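Print this page | E-mail this page

Photo Gallery: Open House at the Gredora Workshop, Turkmont

On 14th March our club visited the Gredora workshop in Turkmont, where the Dzene project has its test area. There were 31 of us on the sign-in sheet. The visit had been planned for January but was moved when the building's heating was being replaced. These notes go with the gallery and are mainly for members who could not come.

The workshop is on the ground floor of the old school supply building, past the loading dock. Visitors use the side door. Coats and bags were left in the front office and we were asked to keep drinks out of the hall while we were walking around. We were split into groups and each group went through in the same order: the talk in the front office, then the arm at the table, then the parts bench, then questions.

Britta Hamann gave the talk. She runs the Dzene project, which is about getting a robot arm to handle things that don't have a fixed shape or that come apart in the grip. She said that most of the arms already in use in the area move boxes, bottles and metal parts, and that for those the job is well understood. The part is always the same size and it is in the same spot every time. Food, foam, cloth and bags are different. A bag has no clear edge, and something soft changes shape as soon as it is touched. If the grip is too light the piece slides out and if it is too hard the piece breaks. The project has kept a log of its trials from the start, and when we visited it had 852 entries. Each entry is one attempt at one item, with a short note on how it ended. Many of the notes she read to us were only a word or two: "slipped," "crushed," "missed," "ok."

She also explained how the work is divided. One person sets out the table, one person watches the arm and one person writes the log. They trade jobs during the day. The person writing the log doesn't set out the table for the same run, so that the notes are made by someone who had no hand in placing the items. We were told that this was Ilse Diekmann's rule and that it had been unpopular at first.

Ilse Diekmann took the groups through the second stop. She looks after the arm and does the repairs. Before anything moved she went over the safety points. Visitors stay behind the tape. The stop button is on a cord that she carries herself. When the arm is standing still it may only be waiting for its next command, and it should be treated as if it were about to move. Long hair was to be tied back. The arm runs at reduced speed for visitors, and at that speed a full pass over the table is slow enough to follow easily.

The items on the table are changed between runs. Some are household things and packaging, others are soft pieces that are there to be gripped. The packaging gives the arm something to work around, and shiny surfaces are of particular interest to the project. Ms. Hamann had told us in the talk that reflections cause more wrong readings than any other single thing, and that a matte cloth would solve most of it. They don't use the cloth for regular trials, on the grounds that kitchens and packing rooms have shiny surfaces too.

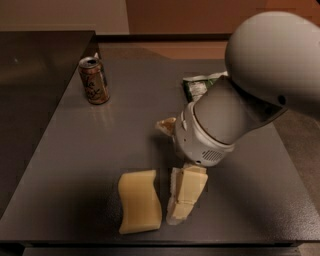
The arm at the table, with a small beige piece at the tip of the gripper. In front are the two cream-colored blocks, one whole and one in chunks; the soda can is at the left.

Each group was shown three runs. In the first, the arm went through its approach with the gripper open and touched nothing. This is done at the start of every session to make sure that the table has not been bumped out of place. In the second, it worked on a soft piece at a speed chosen by Ms. Diekmann. In the third, one of the visitors was allowed to choose which item it should go for. Our group chose the smallest piece within reach. The arm missed on the first try, backed off, came in again a little lower and got hold of it. The log entry for that one was "ok, second try." The next group's choice ended in crumbs, which were swept up before the following run and also went in the log.

There were several questions about how the arm knows how hard to squeeze. The short answer was that it doesn't know beforehand. It closes in small steps and checks after each step whether the piece has begun to give. For a firm item there is a clear point where the gripper meets resistance. For a soft one there is hardly any such point, and the project has spent most of its time on that difference. Ms. Diekmann let us press on a sample from the spares box to feel it for ourselves. It took very little to leave a dent.

The third stop was the parts bench. Worn gripper pads were laid out beside new ones. The pads are the part that is replaced most often, and the wear is mostly on one side, where they meet the table if the approach is too low. Next to these was a tray of fittings that had been tried and dropped. One was a scoop, which worked well on loose pieces but pushed flat items along in front of it. Another was a suction cup that had been used for bags. It held the bags well enough but pulled the surface off anything crumbly. The present gripper was picked as a fair middle choice. The members who do model making spent most of their time here, and the group behind us had to wait.

The planning software is called Menudano. It was running on a laptop at the end of the bench and we were shown how a run is entered. The operator marks the item, picks a grip from a list and sets the speed. The program then draws the path and the operator has to approve it before the arm will start. Ms. Hamann pointed out that the approval step is there even for runs that have been done many times before. One member asked if the program could be tried at home. It can't at this time, but there is a practice version with a simulated arm that Gredora brings to school visits, and the club may borrow it for a meeting. We have put in a request.

Questions took longer than planned. Someone asked what the work is meant to lead to. The nearest use that Gredora has in mind is sorting and clearing in shared kitchens, where there is a mix of packaging, leftovers and dishes on one surface. Ms. Hamann was careful about this. She said the arm is not ready to be left alone with such a table and that she would not give a date. Another member asked about noise, as his wife works next to a machine that beeps all day. The arm itself is fairly quiet. What could be heard during the runs was mostly the fan of the control cabinet.

There was also a question about cost. We were told what the pads cost and what the monthly rent is, but asked not to pass the figures on, so they are left out of this report. Cleaning takes up more of the day than any of us had expected. After each session the table is wiped down and the gripper is taken off and brushed out. Crumbs that get into the moving parts have stopped the work more than once. Last year a whole week was lost that way, and the brushing has been on the checklist ever since.

Photography was allowed from behind the tape, without flash. Members who took pictures of their own are asked not to post any that show the laptop screen or the rent and parts list on the wall of the front office. Pictures of the arm and of the bench are fine. Anyone who would like to add to the gallery can bring files to the next meeting on a stick. Please put your name in the file name, as last time there were several that we could not match to anybody.

A few practical remarks for those who want to go on their own. Gredora opens the workshop to visitors four times a year. Groups have to be signed up ahead of time and the front office needs the names of everyone who is coming. There is no parking in the yard itself on working days, but the lot behind the library is a short walk away. The hall is cool even with the new heating, so bring a sweater. The floor is level and the side door has a ramp. Children may come if each one has an adult along, and the tape applies to them as well.

Our thanks go to Britta Hamann and Ilse Diekmann, who stayed well past the closing time, and to the staff in the front office for the coffee. A pair of reading glasses in a brown case was left on the parts bench. The office is holding them until they are picked up.

Print this page | E-mail this page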